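How I Finally Sorted the Big Gray Bin (and How You Can Do Yours)

Posted on a Sunday, with coffee

If you've got a workshop, a garage or even just one deep corner of a basement, you've probably got a bin like mine. You know the one. It's big, it's open on top, and it has been eating odd parts for years. Mine had lids without jars, blocks that came off of who knows what, brackets, a handful of Plodon shelf clips, and one glove. I put off cleaning it for so long that I started buying second copies of things I already owned!

So I sat down (well, stood up) and did it properly, and I took notes as I went. The whole job took me 2 evenings.

What you'll want nearby

An old bedsheet or a drop cloth. A marker and some masking tape. A few small tubs, any kind — I used the stackable ones from Katidari, but washed yogurt containers work fine. A rag, dish soap, warm water. A trash bag. A good light, please, don't do this in the dim like I did the first night.

Step one: empty everything

And I mean everything. Don't pick through it while it's still in the bin, you'll only stir it. Spread the sheet on the floor, tip the light stuff out, and lift the heavy pieces by hand so they don't gouge anything. Watch for sharp edges down in the corners. Screws love corners.

I keep a cheap kitchen scale in the shop, and out of curiosity I weighed the loose screws and washers. 1424 grams. From the bottom of one bin!

Step two: wipe it down

A scuffed bin is fine. Scratches on the bottom, cloudy streaks, a worn patch on the wall where things have been dragged over it, none of that matters for storing parts. Grit does matter, so get that out. Warm soapy water, a rag, then a dry rag. I tried 400 grit sandpaper on one rough spot and it helped with the snagging, but it left a dull patch. I don't mind it. You might.

Let it dry all the way before anything goes back in. I left mine overnight.

Step three: sort by shape first

This is where I used to go wrong. I'd try to sort by what a thing was for, and then I'd be stuck holding some little part for ten minutes trying to remember which project it belonged to. Go by shape instead. Round and flat in one pile, chunky and blocky in another, long and thin in a third. It feels silly, but your hands get really fast at it, and when you're hunting for something later you nearly always remember the shape before you remember the name.

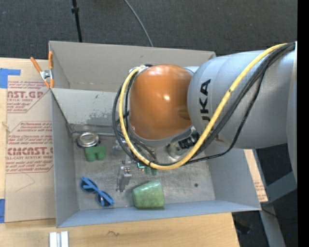 Once the piles are made, go back through each one and pull out the duplicates. Tape matching pieces together or drop them in a tub of their own. Anything cracked or badly bent goes in the trash bag. If you're on the fence about a piece, write the month on a bit of tape and stick it on. Mine all say February. If I haven't touched them by next February, out they go.

Step four: put back less than you took out

The small stuff shouldn't go back loose. Ever! Tubs with lids, labels facing up, and the label says the shape and the size — "round, flat, small" is plenty. I tried the Iver printed labels once and they peeled within a week, so it's masking tape for me.

The bigger pieces can go straight on the bin floor, in one layer. One layer is the rule I care about most. The minute something sits on top of something else, I forget the thing underneath exists. If you can't fit it all in one layer, you need a second bin or a smaller collection (I know, I know).

Heavy things go toward the back, and leave the front clear so you have somewhere to set your hand when you lean in. My back thanked me for that one.

A few extras

Tie a short length of cord to a magnet and keep it hanging by the bin. It'll fish out a dropped steel screw in seconds. It won't do a thing for brass or plastic, so for those I keep a pair of long kitchen tongs.

If your bin lives on a concrete floor, slide a couple of scrap boards under it. Makes it easier to get your fingers underneath when you have to move it.

And if you end up with a full tub of mixed screws you truly can't face sorting, check whether a local school shop or repair club would like it. I gave away 500 grams of mine and kept the rest, which is still too many. The glove's mate hasn't shown up yet, but I still have the drawer under the bench to go through, and that's next weekend's job.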